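Finally finished Wotetti

31 August 2021

I finished the last episode of Wotetti last night. It took me since February, mostly because I kept stopping after the hospital storyline and going back to sitcoms.
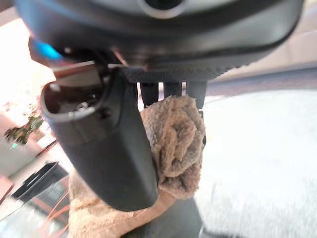
There are 16 episodes and I think it could have been done in twelve. The middle stretch is slow. Episode 7 is almost all flashback, and we had already seen half of it. If you get stuck there, skip to the train station part and keep going.

Freya Wainwright plays the older sister and she is the reason to watch. She doesn't get many lines in the first few episodes, but the dinner with the father is very good. Ivan Kushnir is fine as the landlord. I liked him more in Gakent, where he got to be funny.

The romance didn't do much for me. Hamisi Laizer and Roksolana Hutsuliak are both good alone, but the writers keep them in separate cities until episode 11, and then they're engaged by 13. My sister disagrees and has told me so several times.

The ending leaves the restaurant question open. I read that Lyle Obi wants to direct a second season. I would watch it if they keep the same composer.

Next up is either Ullon or the rest of Heiskanen. I still have 33 episodes of that one to go, so probably Ullon.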